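Dos manos para un vaso: el banco de pruebas de Kuketti

Taller compartido Gevwood, octubre

El proyecto se llama Kuketti y lleva dos inviernos ocupando la misma esquina del taller Gevwood. Su responsable, que trabaja de día en mantenimiento de ascensores y prefiere firmar solo con el nombre del proyecto, nos recibe a las siete de la tarde con una hoja de cálculo abierta y un destornillador Torx en el bolsillo de la camisa. La conversación se alarga hasta pasadas las diez. Lo que sigue es un resumen, con sus respuestas editadas por extensión.

El objetivo declarado es modesto: que dos brazos con manos de cinco dedos se pasen un objeto pequeño sin que caiga y sin que un operador corrija la trayectoria. «Con una pinza paralela lo resuelves en una tarde», dice. «Con dedos tienes que decidir qué hace cada uno, y la mayoría de las veces la respuesta correcta es que se aparte.»

El software de control, Teltunon, lo escribió desde cero después de abandonar un primer intento basado en posiciones grabadas. Aquella versión reproducía gestos, pero no admitía que el objeto estuviera girado o desplazado. La actual planifica ambos brazos como un solo sistema y comprueba colisiones entre dedos antes de autorizar cada movimiento. «El brazo izquierdo y el derecho comparten reloj. Parece una obviedad. Tardé un mes en que fuera verdad.»
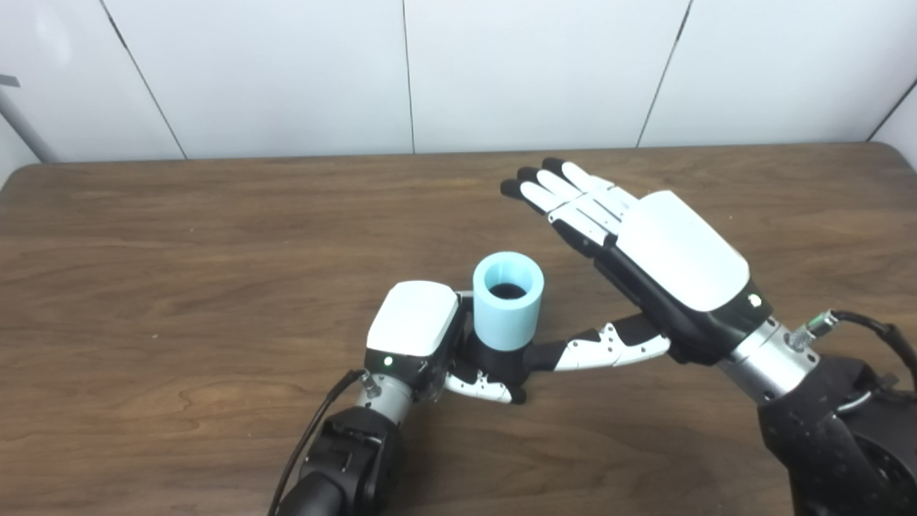

La primera decisión de diseño fue la asignación de papeles. Teltunon reserva a la mano izquierda la función de apoyo y deja a la derecha la aproximación, con la trayectoria calculada siempre respecto a la palma contraria y nunca respecto a la mesa. El punto delicado está en los pulgares. Cuando los dos llegan a la vez a la base del vaso azul, las puntas quedan muy próximas una de otra y el margen del planificador se agota. «Los otros dedos de la derecha los llevo casi rectos y juntos a propósito. Si los curvas antes de tiempo, el comprobador ve cuatro obstáculos más y rechaza el plan.»

Le preguntamos por los cables. Responde que fueron la avería más repetida del primer año. El conector de la muñeca derecha sobresale, el cable sale de él en arco y baja por fuera del antebrazo; cualquier giro amplio de muñeca tiene que respetar ese arco. La solución consistió en limitar el giro por software y dejar holgura. «Probé bridas. Las bridas concentran la flexión en un punto y el cable se rompe justo ahí. Ahora va libre y la restricción está en el código.»

El registro de pruebas es la parte que enseña con más interés. La última serie consta de 595 intentos de entrega, repartidos en sesiones de 30. Cada fila recoge la orientación inicial, la corriente de los motores de los dedos y un código de fallo. De esos intentos, 68 se anotaron como fallidos. La categoría más frecuente es el contacto prematuro: la mano que se aproxima roza el objeto antes de que el sistema haya dado por válido el apoyo.

«Un roce no es una caída, pero lo cuento como fallo. Si no lo cuento, dejo de verlo y al mes siguiente tengo caídas.»

El umbral de contacto se ajusta por corriente. No hay sensores de fuerza en las yemas, una limitación que reconoce sin rodeos. Estima el par a partir del consumo de cada motor, filtra la señal y descarta los primeros instantes del movimiento, en los que la fricción interna domina la lectura. El filtro introduce un retardo y el retardo obliga a bajar la velocidad en el tramo final. La cadena de compromisos le parece aceptable para un taller; para otra cosa, dice, habría que instrumentar los dedos.
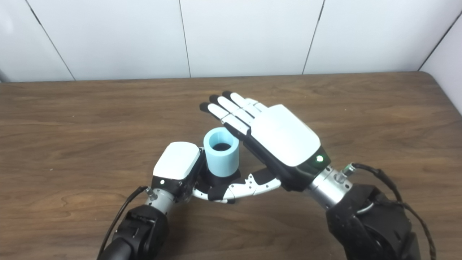 Banco de Kuketti: el vaso, en posición vertical sobre la palma izquierda; la mano derecha, abierta junto a él.

Sobre la elección del vaso se extiende más de lo previsto. Quería un cilindro corto, de pared gruesa y acabado mate, que no diera reflejos a la visión. El borde redondeado le complica la detección de altura, pero evita que un dedo se enganche. La mesa, en cambio, le da problemas: la veta oscura de la madera genera contornos falsos y ha tenido que enmascararla en el preprocesado.

La calibración entre brazos sigue un procedimiento que en el taller llaman «el Joubert», por la marca del calibre con el que se hizo la primera vez. Se llevan ambas manos a una serie de posturas conocidas, se mide la separación y se corrige la transformación entre bases. La tolerancia que se exige es de 2 milímetros. Si la medida sale peor, repite el proceso completo y no guarda valores parciales.

¿Qué falta? Cita tres tareas, en este orden: invertir los papeles de las manos, admitir objetos con asa y reescribir el gestor de errores, que hoy detiene los dos brazos ante cualquier aviso. La segunda le preocupa. «Un asa rompe la simetría y media docena de suposiciones que tengo enterradas en el código. Ya sé dónde están cuatro.»

No tiene previsto publicar Teltunon hasta que la parada de emergencia por software esté documentada. El registro de pruebas sí puede consultarse en el taller, en el ordenador de la entrada, carpeta Kuketti.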